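Binlow Forum > Methods and Results > Simulation pretraining for two-arm tabletop tasks

gilto_methods
Posted in January, 9:40 a.m.

The Gilto group requests comment on the result below before the report is released to partner sites.

We trained one policy on 2,484 simulated demonstrations of kitchen tasks performed with two arms. A second policy was trained on the 1,741 demonstrations that remained after filtering. The filter removed any episode in which the idle arm moved while the other arm was in contact with an object. Both policies were trained with 3 random seeds and tested on the same set of held-out counter layouts.

The filtered policy performed better on pastry and bread transfers under all seeds. On tasks that require both arms at once, the two policies could not be separated.
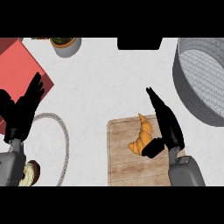

Object placement, board angle and surface finish are drawn anew for each episode. The arms keep fixed base positions. Food items are modeled as rigid bodies, and we acknowledge that this limits what may be concluded about grasp force.

Comments on the filtering rule are especially welcome.

dristholm_eval
Posted 11:15 a.m.

Thank you for sharing this in draft. Our office has one objection. The filter changes the size of the training set and its content at the same time. A third condition is needed, in which 1,741 episodes are drawn at random from the full set. Without it, the report should not attribute the gain to idle-arm motion.

takeda_bench
Posted 11:52 a.m.

I do not agree that the control is required for release. The filtered set is smaller, and a smaller set would ordinarily be expected to do worse. The direction of the result already argues against a size effect.

My concern is the rigid croissant. A real one compresses and sheds flakes, and a grip from above that succeeds in simulation may crush it. Has any hardware trial been run?

dristholm_eval
Posted 12:30 p.m.

"Ordinarily expected" is the difficulty. Random removal may also change the balance of tasks, and we have seen smaller sets do better for that reason alone. Please report the number of episodes per task before and after filtering.

gilto_methods
Posted 2:05 p.m.

To takeda_bench: no hardware trial has been run. The report will state this in the summary as well as in the limitations section.

To dristholm_eval: the random-draw condition has been added to the queue, with the same seeds. The per-task table will be attached to the next draft.

takeda_bench
Posted 2:21 p.m.

I maintain that the draft could go out now with a note. I have no objection to the added runs.

dristholm_eval
Posted 3:10 p.m.

We would prefer to see the table first.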